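How to set up a two-arm sorting task for your robotics club

We run our club on a Tuesday after lessons, and every year the same thing happens. The new lot arrive wanting the robot to make tea, and by the second session they're cross that it can't pick up a switch. So this is the task I now start everyone on: small electrical parts on a table, two arms, one slotted stand in the middle. It's fiddly enough to be interesting and you can get a first version going in an evening if the team doesn't argue too much (they will argue).

I've written it up because Rokeya Sheikh, who runs the Lellarby club, asked me for my notes and my notes were on the back of a register.

What you need

Two arms with grippers, mounted along one side of a table. A handful of parts you don't mind dropping. We use push buttons with coloured caps, a terminal block, a couple of little switches, a small orange box and a curved plastic piece that I keep in because it's horrible to grip. You also want something for the arms to work around in the middle, and a boxy stand with slots does nicely. Oh, and a roll of masking tape!

Step 1: Lay the parts out

Put some on the left and some on the right, and leave clear space between them. Our first layout had everything in a heap and the pupils spent the whole session untangling it in code. Spread out is fine for beginners. Turn the push buttons on their sides so there's a proper edge to hold, and put tape under each part with its name on while you're planning. Peel the tape off before you run anything, it catches on the fingers.

Step 2: Decide which arm owns what

Each team has to write this down before they touch the controls. Left arm, these parts. Right arm, those parts. Middle of the table, one arm at a time, no exceptions. Remember that the robot's left is your right if you're standing facing it across the table. We lost most of a session to that once and I was the one who'd got it wrong, so now I make everybody say "robot's left" out loud until they're sick of it.
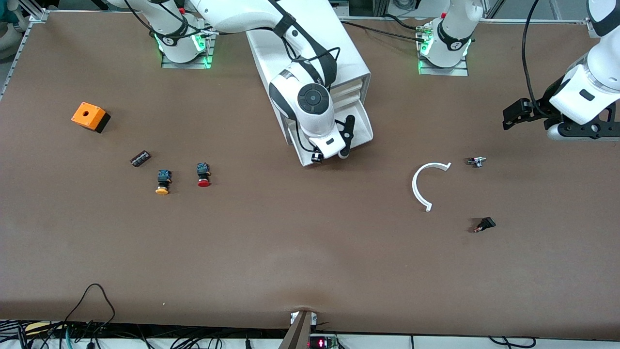

Step 3: Teach the waiting positions first

Everyone wants to go straight to the grabbing. Make them do the waiting positions. Each arm needs a place where it can hang about above the table without getting in its partner's way, with the fingers well clear of the parts. Save those two positions, give them sensible names (we had one called "banana" for a whole term and I still don't know why) and then move between them slowly a few times.

We keep the speed at 6 per cent for all of this. It feels painfully slow and the pupils groan, but they can watch what the elbow is doing, and the elbow is usually what hits something.

Step 4: One part, one arm

Pick the easiest part for your first grab. I'd go for the orange box, as it's chunky. Come in from straight above, stop, lower the last little bit, close, lift. Write each of those as its own move. When it goes wrong you'll want to know which move to fix, and if it's all one big swoop you won't.

After that try a push button, and after that the terminal block, which is low and flat and needs the fingers lined up with its long sides. If it's lying at an angle, turn the wrist to match it. Don't straighten the part by hand! That's cheating, and the judges at the Wijesinghe Cup will put it back at an angle anyway.

Step 5: Bring in the second arm

Same again on the other side, and then get the two taking turns at the stand. Our teams use a simple flag: an arm sets it when it moves into the middle and clears it once it's back at its waiting position. Check the flag before every move in, even the ones you're sure about.

Step 6: Score it

We do 50 tries per team, spread over several weeks, and keep a tally sheet on the wall. Last December the best team got 91 per cent on the push buttons and then a dreadful score on the curved piece, and they were far more pleased about the buttons than bothered about the other thing. Quite right too.

If you've got time left, swap the parts round and run the same program without changing anything. It'll go badly, and you'll have a good conversation about why. Send me your layouts if you come up with a nastier one.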